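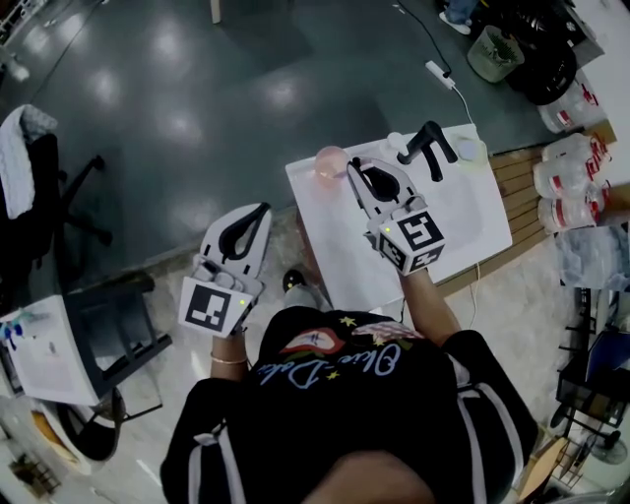 **Home Organization, evening section. Notes for session 4: the small table**

Instructor: Tanvir Wanigasekara. Handout last revised 30/11/2018.

Every household has one small table that was bought for coffee and now holds the household. Mine is called the Puddale, came flat in a box, and has been cleared more often than it has been used. Tonight is about tables like that.

**1. What counts as a resident**

A resident is a thing that gets used at the table, on the table, most days. A cup qualifies. A ball doesn't, however long it has been there. Balls also roll, so they go first, into something with sides.

Kasun Selvanayagam asked last session about things that are "between places." Kasun's own table had a radiator key on it that had been between places since April. Give such a thing one evening, then pick a drawer.

**2. Order of work**

- Round things off first.
- Then small upright things, the ones you knock over with a sleeve.
- Cups to the sink, including the one you are "still drinking."
- Tall or awkward things last. Take hold low down, near the base.
- Wipe. Glossy white tops show everything — dry them with a second cloth or you'll be back in ten minutes.

**3. The floor counts too**

A clear table over a floor of cables is half a job. Run cords along the wall where you can, and keep the power strip out of the walking line. If a cord must cross, it crosses once. Anyone who writes "I just step over it" on the homework sheet will be asked to do so carrying soup.

Buckets are allowed on the floor. A bucket with plants printed on it is still a bucket, and may not be entered under "decor."

**4. Homework**

Clear one small table and leave it for 3 days. Write down what came back, and who put it there (you may use initials). The Biswas worksheet has space for up to 73 items, and one person in the Lindlow group asked for a second sheet.

Bring a cloth next time. Two, if yours is the one from last time.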